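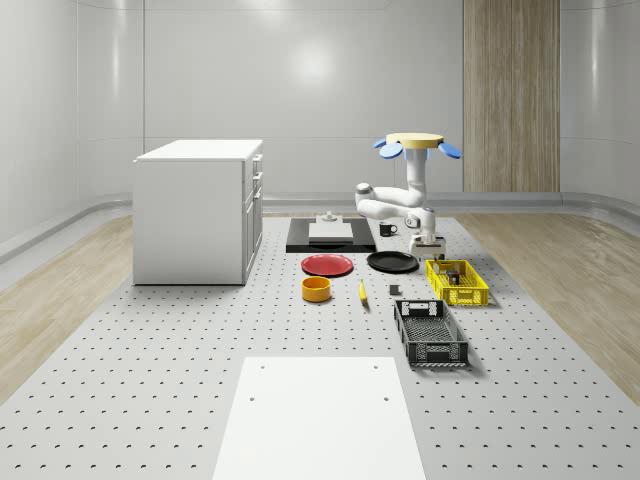 Dumow Shared Workshop, robot arm group
Minutes, January meeting, started 7:10 pm

Notes by Chanida Chantharasri. Anong Duangkaew had the agenda and I had the snacks, so I got the notebook too. If I've put words in your mouth, shout before the next meeting and I'll fix it!

Last month's minutes
Approved once we'd changed "gear" to "belt" in the part about the elbow joint. My mistake, I was typing fast.

Where the build is at
Anong brought everyone up to date on the simulation. The layout is in and it's the one we're going with for now: the arm on its round base on the right, the perforated tabletop, the white cabinet over on the left, and the dishes and the banana spread out across the middle. She's been concentrating on getting the gripper down over the yellow crate. The black crate is right next to it, so the wrist doesn't get a lot of room on that side, and a couple of people wondered if we should pull the two apart. We talked about this for way too long (sorry, Anong) and settled on leaving them close together. My real kitchen counter is much worse than that.

The yellow crate is a pain for another reason, and that's the slotted sides. The collision shape we've been using treats them as solid walls, and I'd like to see what happens when a finger meets a slot. Anong says doing it properly slows everything down. She'll try a simpler mesh and report back.

She also ran the overnight batch on the old desktop: 3000 tries at the crate pickup, 2134 of them good. I was thrilled, I'll admit it! Anong less so. She went through a bunch of the bad ones and says most were the fingers landing on the crate rim and stopping there. She wants to start the descent a bit higher up and come in straighter. Agreed.

The mug
Still using the small black one with the handle on the right. I asked if we could turn it so the handle faces a different way each run. Yes, but after the crate is sorted out. I've written it down so that I can nag.

Cabinet drawers
Parked. There was some grumbling, mostly from me, as I'm the one who modeled the handles. Anong's point is that pulling a drawer is a different job from picking something up and we haven't finished the first one. Fair enough.

The real arm
The shoulder bracket we ordered from Skindon came and it fits, hooray. The Liem motor controller is still resetting itself when two joints move together. I think it's the power supply and Anong thinks it's my wiring, so we're going to swap the supply first and then look at my wiring (which is fine). No powered tests at the bench until that's done, please, even quick ones.

Base plate: we're cutting the first one from scrap to check the bolt pattern against the drawing. The good sheet stays on the rack until then. Please don't use it for shelves.

Money
The new supply will be $40 and we said yes without much discussion. The Fimotent gripper kit is another matter. I love it, I've watched the demo more times than I should say, but it can wait until we know if our own fingers are good enough. Back on the agenda in the spring.

Computer time
The overnight jobs need the desktop for the full 1440 minutes when we run the long batch, so there's now a sheet taped to the monitor. Write your name on it. If a job is running, leave the machine on and don't close the window, even if it looks frozen.

To do
Anong: simpler crate mesh, higher start for the descent, rerun the batch
Chanida: order the supply, scrap base plate, tidy the wiring anyway
Both: agree on one folder for the models, we have three

Any other business
The vacuum in the wood corner is full again. Also someone left a very nice tape measure on our bench, ask me for it.

Finished at 8:45 pm. Next one is same time, same bench, and Anong's bringing the snacks.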